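Faut-il louer un bras robot à l'heure ? Mon avis après un mois de Stotance

J'ai passé une bonne partie du mois de décembre à manger devant mon ordinateur en déplaçant des cubes en bois à distance. Dit comme ça, je sais, on dirait une punition. C'est pourtant ce que vend Stotance, le nouveau service de Jusura : un créneau sur un vrai bras collaboratif, installé dans leur atelier, avec des objets sur une table, et vous qui envoyez votre programme depuis chez vous. On m'a posé la question tellement de fois ces dernières semaines (« alors, ça vaut le coup ? ») que je préfère répondre une bonne fois ici.

Je précise d'où je parle. J'écris du code de manipulation pour vivre, surtout pour des petites boîtes qui veulent savoir si une tâche est automatisable avant de sortir le chéquier. Le simulateur, je connais, je l'aime bien, et je m'en méfie comme de la peste. Dans un simulateur, un cube pèse ce qu'on lui a dit de peser et frotte comme on lui a dit de frotter. Sur une vraie table, il glisse un peu, il accroche son voisin, il se met de travers, et votre belle trajectoire part à la poubelle. Donc oui, payer pour de vrais cubes, sur le principe, je suis pour !

Le tarif : 200 euros la formule découverte, qui donne droit à 5 séances, et 400 euros la formule atelier, avec 7 séances plus longues et le choix des objets. J'ai pris la seconde. L'inscription est rapide, la documentation est en français (en vrai français, avec des phrases), et on reçoit un lien vers l'image d'une caméra fixe qui montre la table de travail pendant toute la séance.

L'exercice que tout le monde fait en premier

Jusura vous pousse vers la pyramide, et c'est bien vu. Empiler, c'est la tâche qui a l'air idiote et qui vous ramène à la modestie en dix minutes. Poser un cube sur la table, n'importe qui y arrive. Glisser les doigts de la pince dans un trou au sommet de la pile sans bousculer les cubes de chaque côté, c'est une autre histoire, et c'est justement là que le service devient intéressant. On approche par le haut, bien droit, on descend lentement, et on retient sa respiration. Enfin, moi je la retiens.
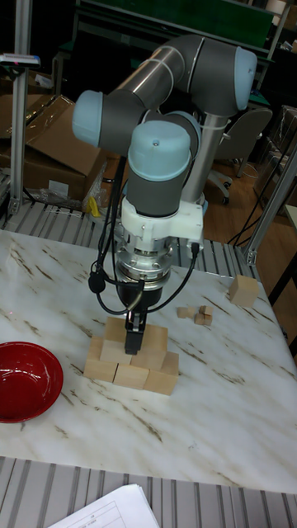
Ce qui m'a plu

D'abord, la mécanique inspire confiance. Le bras se replie sans faire d'histoires au-dessus d'une petite surface, et l'on peut travailler très près de la pile. Ensuite, j'aime bien que l'installation ressemble à un atelier et pas à une vitrine de salon : des cartons au fond, une chaise de bureau, un support de pince qui a l'air de sortir d'une imprimante 3D, des câbles qui pendent en grandes boucles. Mes clients ont exactement ça chez eux. Un programme qui tient le coup dans ce genre de décor me rassure bien plus qu'une démo impeccable sur fond blanc.

J'ai aussi apprécié le mélange des tailles. Il y a de gros cubes, il y en a de tout petits, et une consigne de prise réglée pour les uns ne vaut rien pour les autres. C'est bête, mais ça oblige à écrire du code un peu général dès la première séance.

Ce qui m'agace

Le plateau, pour commencer. Blanc, façon marbre, avec des veines brunâtres en diagonale. C'est joli dans une cuisine ! Pour un algorithme de vision qui doit trouver des bords, c'est pénible, et j'ai perdu une séance entière à filtrer des veines que mon détecteur prenait pour des arêtes. Le support technique m'a répondu gentiment que c'était « une difficulté réaliste ». Admettons, mais proposez-nous un plateau uni en option.

Les câbles, ensuite. Ils passent de part et d'autre du poignet et je n'ai jamais osé lancer de grandes rotations. La documentation ne donne pas de limite claire sur ce point, alors on bride son programme par prudence.

Enfin, le point de vue unique. La caméra est bien placée, je ne dis pas, mais pour juger de la profondeur entre les doigts et le bois, j'aurais payé un supplément pour une deuxième vue. Stotodis, le concurrent, la fournit d'office. Il est aussi plus cher, et ses créneaux partent si vite que je n'ai pu en attraper qu'un seul.

Alors, on y va ou pas ?

Si vous avez déjà un programme qui tourne en simulation et que vous voulez le confronter au réel avant d'acheter du matériel, prenez la formule atelier les yeux fermés. Si vous débutez complètement, la découverte me paraît trop courte : les deux premières séances filent en réglages et il n'en reste pas lourd derrière. Quant aux écoles, elles feraient bien de réclamer un tarif de groupe, que je n'ai vu nulle part sur le site.

De mon côté, je reprends un abonnement le mois prochain, avec un détecteur de bords entièrement réécrit.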